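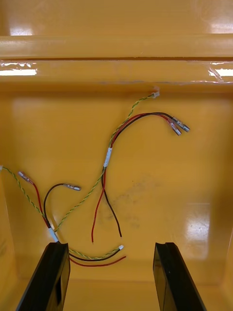
黄色零件盒里的两组线束,黄绿双绞线配红线、黑线。

小零件分盘摆放:把装配台收拾得顺手又好看

我太喜欢黄色零件盒了!以前做小装置,零件全堆在一个纸箱里,找一根线要把整箱东西翻个底朝天,线头还勾着电路板,越急越乱。去年December——对,就是十二月那阵子,给Illoneck那套小台灯配件做分装,我下决心改成一类零件一个盘,从那以后就再也没回去过。今天把整套做法写下来,东西都很普通,照着摆一遍,一个下午就够了。

要准备的东西

浅色桌面的长桌一张,两张拼起来也行。敞口塑料盒四个,颜色要亮,深浅够放下一组线就好。不锈钢方盘一个,圆角带边的那种最顺手。白纸一沓,裁到能平放进钢盘。另外备一块软布、几张便签、一卷窄胶带。

塑料盒我推荐黄色。黑线、红线、银色端子放进去都看得清清楚楚!白色的小接头在白盒子里简直像隐身了一样,换成黄底,一眼就能看到。唯一要注意的是光面塑料会反光,灯最好从侧后方打过来,不要正对着盒底。

第一步:清桌子

先把桌上所有东西挪走,软布擦一遍。拼起来的桌子中间会有一道缝,细小的螺丝和垫片特别爱往那里钻,可以贴一条窄胶带,也可以干脆把钢盘压在缝上。盒子里面也要擦,尤其是盒底和边沿下面的凹槽,灰最爱躲在那儿。

第二步:定位置

我的习惯是左边两个盒、右边两个盒,中间留给钢盘。两只手都能伸到,拿东西不用越过正在装的那一件。位置定下来以后就别换了,手会自己记住,装到后面几乎不用低头找,这种感觉真的很爽!

常拿的放近处,偶尔才用的放远处。左右手习惯不同的朋友可以镜像过来,先空手比划几次,觉得哪里别扭就挪一挪。

第三步:理线束

线束是最容易打结的,所以单独占一个盒,而且每次别放太多。宁可少放几组,用完再补。

放之前,先把每组线从头到尾捋一遍。双绞的部分不要拆开,也不要为了拉直而使劲拽,让它保持自然的弧度就行。红线和黑线如果在套管后面分开了,就顺着各自的方向摊平,别硬拧到一起。带金属端子的一头尽量朝同一边,端子之间容易互相勾住,叠着的要轻轻拨开。裸露的线头留在盒子中间,别顶着盒壁,多丝的铜线一弯就散,重新捻很费工夫。

捋线时顺手看三处:端子有没有压歪,套管有没有滑动,线皮有没有破口。有问题的马上拿出来,贴张便签放到一边,不要想着“待会儿再说”(我吃过亏,待会儿就忘了)。

编号可以写在盒子外沿。我给Skiscombe那批线用的编号是2319,写得大大的,坐着也能看见。

第四步:放带引线的小部件

圆柱形的执行器很可爱,就是爱滚,引线又细,滚两下就缠成一团。拿的时候捏住本体,别提着线。每个之间留一指宽,引线各自绕个松松的弯,白色插头落在自己那一侧。不用摆得像阅兵一样整齐,斜一点、竖一点都没关系,关键是线不要压在别人身上。

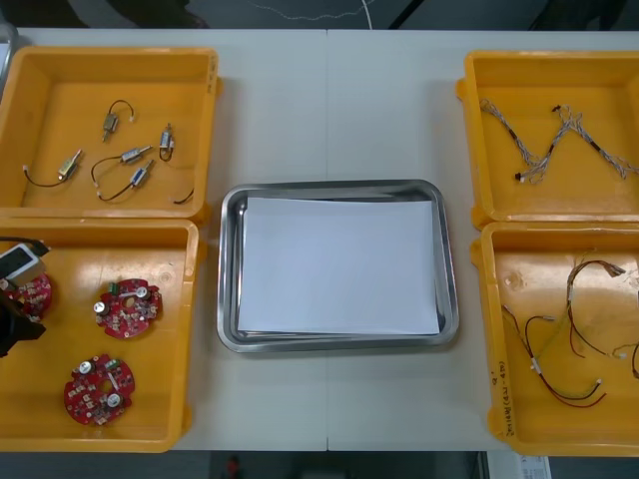
白色长桌上的分盘摆法:黄色零件盘放在左右两侧,中间是垫着白纸的不锈钢方盘。

第五步:放电路板

电路板要和金属件分开。圆形的板子拿边缘,手指别碰元件,尤其是立起来的电容,碰歪了很心疼。一个盒里放几块就够,平放,不要叠。空间不够的话再加一个盒,千万别竖着塞。气候干燥的地方,拿板子之前记得先做好防静电,戴腕带最省心。

第六步:布置中间的钢盘

钢盘是真正干活的地方。白纸平铺在里面,不用正好填满,露出一条金属边也不碍事。纸的好处太多了!零件放上去不打滑,掉下来的碎屑看得见,还可以拿铅笔直接在上面画接线顺序。一张脏了就抽走,下面还是干净的。

我喜欢一次垫一小沓,一包500张的普通白纸能用很久。开工前纸面上什么都不放,从一张空白纸开始,心情都会变好。

第七步:试走一遍

正式装之前,先拿一套零件走个流程:取一组线,取一个小部件,取一块板,全部放到白纸上,看看手的路线顺不顺。我头一回试走花了15分钟,挪了两次盒子,后面省下的时间可不止这些。

几个小窍门

盒子边沿厚一点的更好拿,单手就能端起来倒换位置。

补货时把旧的拨到前面,新的放后面。

收工后不必每次都清空,盖一张干净的纸挡灰就可以。线束盒例外,最好当天理完,隔夜再理总觉得更乱。

便签用两种颜色:一种写编号,一种只用来标问题件。我在Zadia做练习套件时混着用过,结果自己都看糊涂了。

如果手边没有不锈钢盘,厨房里闲置的浅烤盘也能顶上,先洗干净擦干,边角摸一遍没有毛刺再用。Kratochvíl那套练习件我就是用烤盘装的,前后13套,用得挺开心!

下一篇写怎么给这些线束做标签,包括胶带剪多宽、字写在哪一面。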